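Running a Two-Arm Sorting Station: Guidance for Bench Staff
Trelholm Returns Workshop. Issued by Beril Tatlı, Operations. Revised Fri 12 April.

This page applies to staff moving from hand sorting to station supervision. Pay grades and break times are unchanged. Manual sorting remains available on the Sarnomby line for those who prefer it.

1. Prepare the bench
Set three bins in a row at the far side of the table, the black one in the middle. Yellow bricks go in the left bin, red in the black bin, blue in the right bin. Stationery may stay out, provided it is kept to the sides.
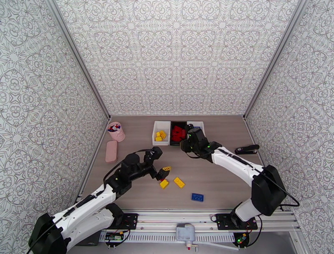
2. Load a batch
Place loose bricks between the two arms. A full returns crate holds 3,550 pieces and must be fed in small batches — never tipped out whole. Keep hands clear of the table once the arms are enabled.

3. Supervise the run
Your task is now to watch and to decide. Bricks may lie at any angle, and one may be partly hidden under a gripper. Allow the arm to finish its movement before you judge that a piece has been missed. If an arm stops for longer than 38 seconds, press pause and enter the stop in the Wuvetti log.

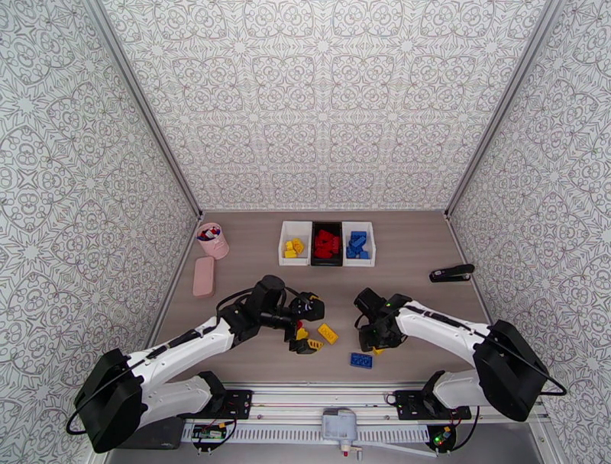
4. Check and hand over
Inspect each bin for stray colours and correct these by hand. Sign the log at handover. No member of staff is to supervise for more than 70 minutes without a change of duty.

5. Training and concerns
Supervised practice takes two shifts. Places for May may be booked with Defne Karabulut, who also receives concerns about workload or changes to duties — in writing or in person.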